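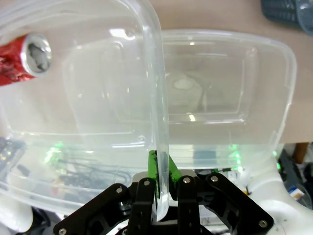
Rajitha Selvanayagam asks whether cans must be flattened before they are put out, and whether a bag left beside a full bin will still be taken. Both points are covered in the steps that follow. They apply to every household in Cassim House and to the ground-floor flats that share its bin store.

How to Put Out Your Recycling in a Shared Bin Store

Before you start

You will need your bin store key, a supply of reusable sacks and the collection sheet for your block. Keys are issued by the Ploltum housing office in Camden at the start of a tenancy. If you have lost yours, ask for Form 1217 at the front desk or download it from your Promach account. A replacement key is normally ready after two working days. Please do not borrow a key from another building, as the locks differ.

Step 1. Sort at home

Separate your waste into mixed dry recycling, food waste and general rubbish. Mixed dry recycling includes paper, card, drinks cans, food tins, glass bottles and jars, and plastic bottles, pots, tubs and trays. Envelopes with windows are accepted. Wallpaper, tissues and kitchen roll are not.

Textiles, batteries and small electrical items are collected separately. Take batteries to the tube in the front lobby. Shoes should be tied in pairs and placed in the textile bank beside the cycle rack.

Step 2. Empty and rinse

Empty all tins, bottles and jars and rinse them briefly in cold water or leftover washing-up water. They need not be spotless. Lids may be put back on jars and plastic bottles. Corks, pumps and spray heads should be taken off and placed with general rubbish.
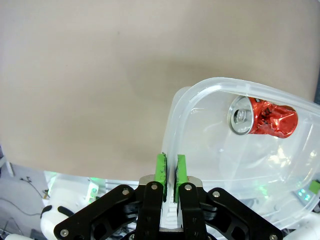
One resident replied to last year's version of this page that the rinsing advice wastes water and that the sorting plant must surely wash everything in any case. The plant does not wash items before sorting, and a load soiled with food or oil may be turned away at the gate. A quick rinse in water you have already used is enough.

Cans may be crushed or left whole, as you prefer. Cardboard boxes must be flattened. Large boxes should be cut down to fit under the bin lid.

Step 3. Carry your recycling to the store

Use a sack or box that you can empty and take home again. Tip the contents loose into the bins with blue lids. Do not leave carrier bags or black sacks in these bins, even if everything inside them can be recycled.

The store is open from 7 am to 9 pm. Outside these hours, please keep your recycling indoors, and leave landings and stairs clear at all times.

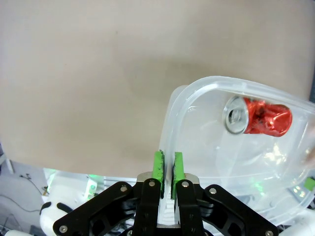

Figure 3. Green pads, nearly touching.

Step 4. If the bins are full

Try the second row of bins at the back of the store. If these are also full, take your recycling home and report the matter through Promach, choosing "Shared areas" and then "Bins". Bags left on the floor are treated as general rubbish and will not be recycled. The cost of clearing them is added to the service charge for the block.

Extra collections are arranged in May, when the yearly clear-out of the store takes place. Residents are told the arrangements by letter.

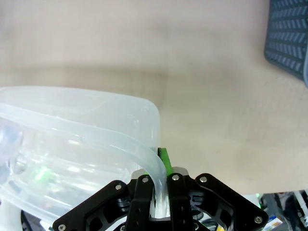
Food waste is collected apart from all other materials and goes in the brown-lidded bin nearest the door. Kitchen caddies are supplied free of charge, one to each flat, and may be lined with newspaper or a compostable bag. Residents waiting for a caddy may use a clear plastic food storage container with rounded corners, like the large one shown, as long as it is emptied often and kept for that purpose only. Cooking oil should be soaked up with kitchen paper or sealed in a bottle and placed with general rubbish.

Bulky items

Furniture, mattresses and white goods must not be left in the bin store. Book a collection through the housing office, giving your flat number and a list of what is to be taken. Each booking covers up to three items. The waiting time is around 4 weeks in busy periods. Items should be brought down on the morning of collection and placed in the marked bay beside the service gate.

Residents who cannot carry their recycling to the store may apply for help at the door. The application is on the reverse of the collection sheet and should be handed in at the front desk.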